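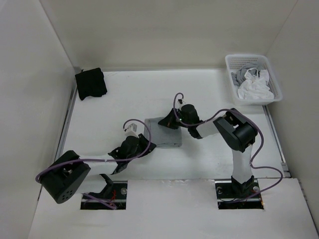 Gray cloth, folded, on a white tabletop.

Print this page | E-mail this page

About Popescu Study Aids

Popescu publishes pharmacology review material for nursing and pharmacy technician courses. The current catalog holds 600 cards in 82 sets, sorted by drug class. Each card gives the generic name, class, main use and common adverse effects. Doses are left out - they differ by country and go out of date quickly.

The office is in Brernstead. Printing and shipping are handled from Girthorpe.
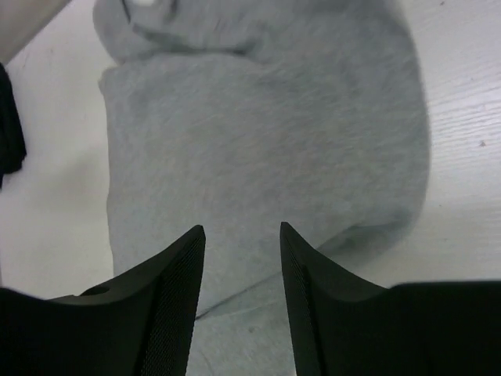
Yetunde Tijani
Senior Editor, Cardiovascular and Renal Sets

Sets are checked against current labeling every March. Corrections received between reviews are posted on the errata page and added at the next printing. Schools may order bound sets in packs of 50. The online version runs on Ukitz and needs a class code from the instructor.

Page last reviewed August 20, 2018

Recent items
Diuretics: revised set
Beta blockers - errata
Anticoagulants, part 2
Ordering for schools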